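Lamusix Workshop News, March 2024

The dishwasher build is moving!

Back in February we said the kitchen project was stuck on mugs. Well, it's a lot less stuck now, and those of us who spend our Friday evenings on it are rather giddy. The arm is a Franka Emika, the job is getting crockery between the rack and the worktop, and the control software is our own, written in the back room at Dundine.

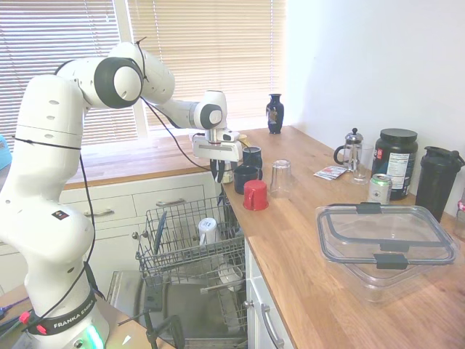
Handles are the hard bit. A mug looks simple until you try to tell a gripper which way round it is, and an upside-down one is a different problem again. We threw out the old grasp planner and started afresh with a smaller one called Cernura, which only looks at the rim and the handle and ignores everything else. It's quicker, it's easier to read, and we love it!
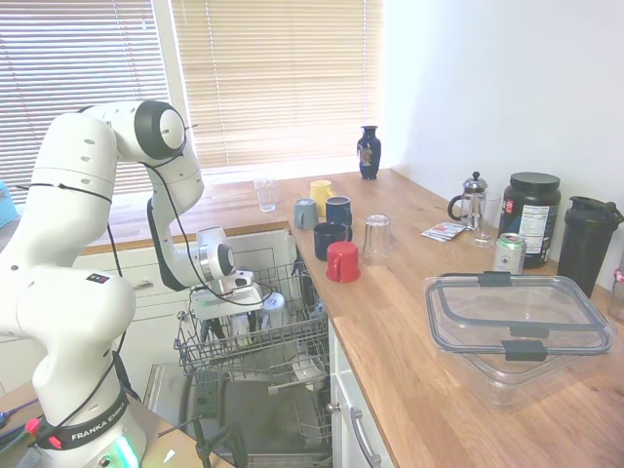 We've logged some 2,000 attempts so far. In the last full batch, 82 per cent ended with the mug where we wanted it (February's best was well under half, so yes, there was cake). Most of the misses came from the wire tines, where the fingers have very little room to close. Plates are still slow, and bowls in the lower rack will have to wait.
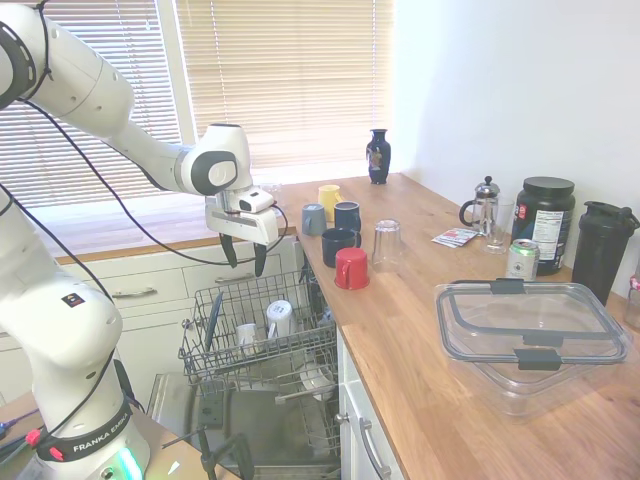
Next jobs

Longer fingertips come first. We have 3 designs drawn up and the Tsoukalas printer is booked for the lot, so if you need it that night please swap slots on the board. After that we want to redo the calibration with a second camera angle, looking down into the rack from the other side.

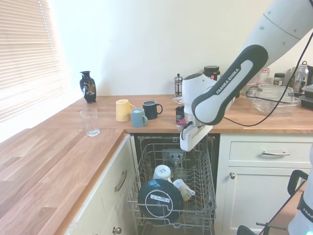 We'd also like 2 more pairs of hands for the code. You don't need any robot experience, just a bit of Python and some patience with crockery. Come along at seven, the kettle will be on, and bring an odd-shaped mug if you've got one!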